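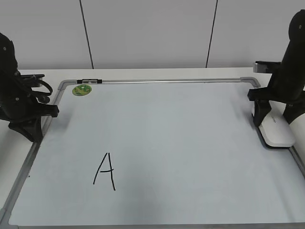 Page last changed: 6 February 2018

How to check a manipulation success rate before you believe it

Most success rates in two-arm manipulation papers are too high. I don't think the authors are lying. I think they stop testing when the number looks good, and they decide what counts as a success after watching the runs. I did both for a long time at Traltell, and I have the slides to prove it.

What follows is the routine we use now on the whiteboard task set. It is dull and it takes most of a day. You need a trained policy, a bench that stays put, and a second person who did not train the policy.

Step 1. Write the success rule first

Put it in a text file and check it in before the first trial. "Picks up the object" is no good. Picks it up how high, and for how long? Ours says the object must clear the surface and stay in the grip for 3 seconds, with no help from anyone. If the arm gets there on a second try, we log it as a retry and it goes in its own column.

You will be tempted to edit the rule after ten trials. Go ahead, but then the ten trials go in the trash.

Step 2. Fix the start positions

We draw positions from a seeded list, and the person running the trial sets the object down by the list, even when the spot looks unfair. Left alone, people put things where the robot likes them. I have watched myself do it. 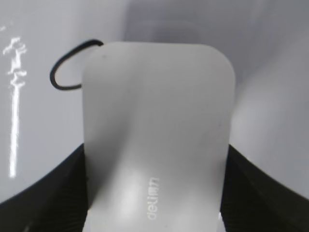
Smooth objects with curved sides deserve extra suspicion. A wide grip on a rounded shell can look solid in the wrist view and still be close to slipping, and a still from the wrist camera won't tell you which. If you have gripper current in your logs, keep it. If you only have video, say so in the write-up and don't claim anything about grip force.

Step 3. Run the baseline on the same day

This is the step people skip. Our first comparison used baseline numbers from March, run on an older calibration, and the new method beat them easily. Then Rodel Estrella reran the baseline on the current setup and almost all of the gap went away. The method was fine. The calibration had improved, and we had been giving the method credit for it.

Alternate the two policies in blocks of 4 trials. Doing all of one in the morning and all of the other after lunch lets the light and the motor temperature into your result. Keep the policy names hidden from whoever scores. We call them Sebastian and Bundcombe in the scoring sheet — silly names, but they carry no hint about which one is new.

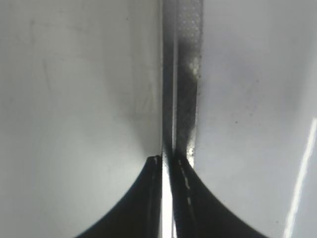 Step 4. Score from the full recording

Clips are useless for scoring. A clip starts where somebody decided it should. Have the scorer watch each trial from reset to stop, using the fixed view first and the wrist views second. The wrist views are good for seeing contact at the fingertips and bad for nearly everything else, including where the object is relative to the table.

When two scorers disagree, leave both scores in and report how often it happened. In our last round they disagreed on 16 trials out of 100. That was more than the difference between the two policies, so we had no result, whatever the bar chart said.

Step 5. Report the boring parts

List the trials you threw out and the reason for each. List the resets. Say which checkpoint you used and how you picked it. If you picked it by trying several on the test positions, you no longer have test positions, and you need a new seed.

I would also hold off on the word "generalizes." One bench and one lighting setup is a narrow place to have been successful. The Alluron write-up that got passed around our office used the word four times and changed nothing except the object.

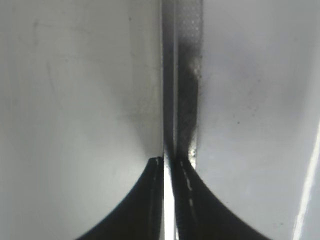
Can I use fewer trials if the policy almost never fails?

You can for your own debugging, but a short clean streak tells you very little about rare failures. If you publish it, print the trial count right beside the rate and include an interval.

Step 6. Wait, then run it again

Leave the bench alone for a week and repeat the whole list with a fresh seed. If the second number is lower, report both. Ours has been lower every time so far, and I would like to see how many other groups get the same thing when they try it.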